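Kitchen task for the school robotics club, how messy is too messy?

Clokville Makers Board > Clubs and Schools > Robotics

sorchag_21
Posted March 17, 2023

Hi all, long time reader, hardly ever post. I help run the after-school robotics club at Leckie (years 9 and 10 mostly, plus a couple of keen year 8s who wouldn't take no for an answer). This year the kids voted to do the household challenge instead of the maze, so the job is: robot finds the mug, picks it up, puts it on the cutting board. Sounds easy! It is not easy!

We've been practising on a folding table with one cup and a bit of coloured tape and they've got it going nicely. My worry is that a real bench looks nothing like that. Mine's got the toaster and the French press out, and a wooden organiser with a drawer somebody always leaves open, and the board sits smack in the middle of the lot.
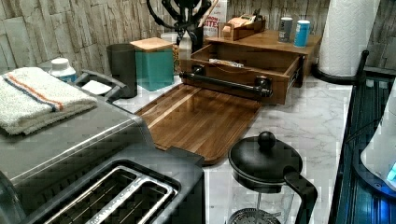 So my question is whether we let them train on the clutter from the start, or keep the table tidy and add things bit by bit. Ross, who does the coding side with them, reckons go straight to clutter. I'm leaning the other way, mainly for morale. They've only got 3 sessions before the school holidays and I don't want the younger ones spending all of them watching the arm miss.

zilby_dad
Bit by bit, every time. My daughter's team went full mess last September and lost the whole term to it. They couldn't tell if it was the grip, the camera or the code, so they changed all of it at once and ended up worse off than when they started. Add the toaster, get it working, then add the next thing.

rossyule
Ross here, since I've been dobbed in haha. My issue with the tidy table is they've already cheated it without meaning to. The colour threshold is tuned for one cup on a pale background. Put that on Sorcha's marble-look bench with a black cup and it'll have a go at anything dark, French press lid included. I'd rather they find that out now than on the day.

zilby_dad
Fair, but that's an argument for changing the cup, isn't it? You can do that on the folding table.

rossyule
You can, and we should. Still think they need to see the real thing early though.

jtosh
Can I ask a boring one, what are you doing about shiny surfaces? We had no end of grief with stainless steel. The depth readings off our kettle were pure fiction. One of the kids stuck a tea towel over it and the problem vanished, and then we had a big argument over whether that counted as cheating. (I said no. Gregor Lindsay, who was judging, said yes. We lost 9 points and I am still cross.)

sorchag_21
Oh no Jeanie, that's rough! I hadn't thought about the toaster at all. Does it matter if the arm never has to go near it?

jtosh
Did for us. It put phantom lumps in the map and the planner kept trying to steer around them. Might just be our old sensor, we bought it second-hand.

fastcombe_rhona
Different view from me. We collect the training pictures in real kitchens and do the actual picking up on a bare table. The kids take 200 photos each at home over a week, label them together on the club laptops, and the mess gets into the vision side without anyone having to drive an arm through it. Labelling is dull as dishwater but if you put music on they get through it. Tell them to leave the bench as they find it, mine all tidied up for the first round and it was useless.

rossyule
Rhona that's a good idea, I'm pinching it. Do you have them label everything or only the mugs?

fastcombe_rhona
Mugs plus anything mug-shaped. Canisters, cans, utensil holders. Otherwise it picks the canister and looks very pleased with itself.

sorchag_21
Love this, thank you! Okay, so photos at home, arm practice on the folding table with a darker cup, and one thing added each session. Ross gets his clutter in the last one. Jeanie, I'm going to ask about the tea towel rule before we enter, will post what they tell me.

zilby_dad
Get it in writing.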